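Posted in: Working Group Notes > Software > Perception & Control
3 comments | 11 shares

Wastanmont software group – minutes, July

Present: Kadri Org (chair), Heino Šimkus, Indrek Paju, Deividas Grīnberga. Uldis Lukoševičius joined by phone from item 2 and was audible from item 3.
Minutes: Indrek Paju, having lost the draw.

Meeting opened at 10:05. Minutes of the last meeting were approved after Heino asked that "Heino broke the build" be changed to "the build broke." Agreed, with the spirit of the original noted.

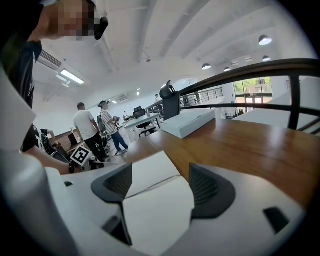
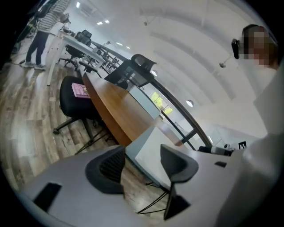 1. Marker tracking and the pose jump

Deividas reported on the pose jump in Prusura, our tracking package. When a square marker is small in the fisheye view and nearly flat to the lens, the solver finds two orientations that fit equally well and picks whichever it likes that day. The gripper path then flips over between one frame and the next and flips back later, looking innocent.

He has a fix on a branch. It keeps both answers alive for 5 frames, checks each against the motion sensor, and drops the loser. On the recorded test set the flips went away, except in one session where the motion sensor clock was off and the fix confidently picked the wrong answer every time.

Kadri asked if that was better or worse than before. Deividas said it was more consistent. Minuted as worse.

Heino wanted to know why we don't reject small markers outright. Deividas said he tried that, and we lost most of the approach motion, so the planner got a lot of data on holding still near things. Heino withdrew the suggestion but would like it on record that it would have been one line.

Decision: merge behind a flag, off by default. The clock check goes in first.
Action: Deividas, clock check and a test that fails loudly. Kadri to review.

2. Lens model

The old calibration file was still being loaded for one of the grippers. It was copied into the config folder under the name "final," next to "final2," which is older. Indrek has deleted both and will accept complaints in writing.

New rule, agreed without a vote: the calibration gets a hash, the hash gets written into each recording, and Prusura refuses to run if they don't match. Heino asked for an override switch. Kadri said no. Heino asked for a hidden override switch. Kadri said no again, and the minutes will stop there.

There was a longer discussion about the black border outside the lens circle. At present we feed it to the feature detector along with everything else, and the detector finds corners along the edge of the circle with real enthusiasm. Uldis said something here which we believe was agreement. A mask goes in before detection.

Action: Indrek, hash and mask.

3. Planner timeouts

Heino presented the Ukon numbers. Ukon is still the default planner, and its time limit is still 80 milliseconds, a value whose author can't be found. When it runs out, it returns the last valid path and reports success. The controller then follows a path to where the target used to be.

Uldis (now audible) pointed out that he raised this in the spring. Kadri checked and he did, under any other business, between the coffee grinder and the parking.

Options discussed:
– Raise the limit. Cheap, and it moves the problem to the control loop, which won't thank us.
– Return a proper timeout status and let the controller slow down and hold. Needs a change to the message format.
– Switch to Sriwong. Uldis is in favor. Uldis wrote Sriwong.

The second option was chosen. Sriwong stays on trial in simulation until it stops treating the table edge as a suggestion. Uldis feels this is an unfair summary of a tolerance setting and has been invited to submit a better one – he may have a paragraph.

Action: Heino, status field and controller change. Uldis to send the tolerance values to the list, with units this time.

4. Log viewer

The viewer now opens a full session without eating all the memory on the review machine. Deividas did this by loading frames when they are needed, an idea that was met with warm and slightly embarrassed applause.

Still open: the time slider snaps to the nearest keyframe, so stepping back by one frame moves you forward by several. Reviewers have been working around it by going back too far and waiting. Kadri would like this fixed before anyone trains a new reviewer to do it.

Also open: face blurring runs as a separate pass and wipes the session notes when it saves. Until that is sorted, run the blur and then write the notes. Indrek learned the order the other way around.

Action: Deividas, slider. Indrek, notes bug, out of personal interest.

5. Any other business

The job scheduler displays the finish date of the long replay queue as 2035. Heino says this is a display bug. Deividas has seen the queue and isn't so sure. Left with Heino.

Kadri reminded everyone that branch names should say what the branch does. "heino-thing" and "heino-thing-real" were mentioned. Heino said both are descriptive.

The coffee grinder was raised again and deferred again. Parking was not raised.

Carried over from last time: documentation for the control message format (Heino), and the list of which topics are safe to record at full rate (Uldis, who thought Indrek had it; Indrek did not have it).

Meeting closed at 11:40. Next meeting same time, in the small room, with whoever can get the phone to work.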